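Notes on collecting demonstrations, part three

10 December 2021

The last post ended with the recording format settled and no data worth keeping. Since then we have collected 378 demonstrations of the tabletop tasks, thrown some of them away, and trained on the rest. Most of this post is about the throwing away.

To recap the setup: a five-fingered hand, a camera mounted at the wrist, and an operator who drives the hand remotely while the logger writes joint positions, commands and video to one file per attempt. The logger is called Neves. It started as a script of mine and Bogdan Kozłowski has since rewritten nearly all of it. The labelling tool is Plotstead, which we also wrote, and which I would not recommend to anyone outside the building.

Timing

The first batch was spoiled by a clock problem. The video and the joint readings were stamped by two different machines, and the gap between them grew over the session. At the start of a recording day it was too small to see. By the afternoon the command to close the fingers was being paired with pictures in which they had already closed. A policy trained on that learns to close late, or to wait for a sign that never comes.

Bogdan moved all the stamping to one machine and added a check at the start of each file: the operator opens and closes the hand once, and Neves compares the motion in the video with the motion in the joint log. If they disagree by more than one video step the file is refused. The operators dislike this, as it adds a few seconds to every attempt. It has stayed in.

What counts as a good example

I had assumed that a demonstration either succeeded or failed and that we would keep the successes. This was too simple. An operator can reach the goal by a route we do not want copied, for instance by pushing an object against a box until it tips into the grasp. It works for a person watching closely. The trained policy copies the push, misses the tip, and carries on pushing.

We now give each attempt one of four labels in Plotstead: clean, recovered, odd, failed. Recovered means the operator made a mistake and put it right without a restart. Those turned out to be the most useful files we have. Of the attempts kept so far, 56 are marked recovered, and leaving them out of training made the policy plainly worse at getting itself out of trouble. I had planned to discard them.

Odd is the label that causes arguments. Kenneth Padilla and I labelled the same 55 attempts separately and disagreed on 18 of them, nearly all along the line between clean and odd. We rewrote the guide twice. The current wording says that an attempt is odd if you would stop a new operator and ask them to do it again another way. It is still a matter of taste, but we now have more or less the same taste.

Pauses

Operators stop to think. In the log this appears as a long run of steps with no motion, and a policy trained on raw files learns that standing still is often the right thing to do. Ours would move to a point above the object and stay there. We cut any still stretch longer than half a second, except where the hand is holding something, where stillness can be part of the task. The cut is made at training time and the files on disk are left alone, so the threshold can be changed later.

The wrist view

The wrist camera moves with the arm, so the picture is often tilted well away from level and includes a good deal that has nothing to do with the task. A large part of it is the hand itself.
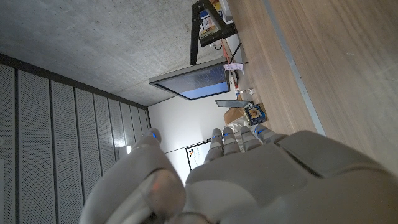 I spent some time on whether to mask the hand out before training. The argument for masking is that the joint readings already tell the model where the fingers are. The argument against is that the joint readings are slightly wrong under load, and the video shows where the fingers really went. We tried both on the same files. Unmasked did better on anything that needed a fine grasp and made no difference elsewhere, so the mask has gone.

Background is a harder matter. Everything so far was recorded in one room, with the same walls and the same furniture in view, and I do not trust the results to travel. Kenneth has suggested moving the table between sessions. We tried turning it through a right angle and success fell sharply, which answers the question of whether the policy was using the room as a landmark. New recordings are split across several table positions, and the position is written into the file header so that we can hold one back for testing.

Storage

Files go to the Altari server overnight and are copied to Welevard once a week. The copy checks file sizes only. I would like it to check contents, and have put this on the list below the items that are stopping people from working.

Next

More objects, more table positions, and a second pair of labellers to see whether the guide means anything to people who did not write it. I also want to record deliberate mistakes with recoveries, in place of waiting for them to happen. Bogdan thinks operators will act them badly and that the model will learn the acting. He may be right. We will record a small set in March and compare it with the accidental ones.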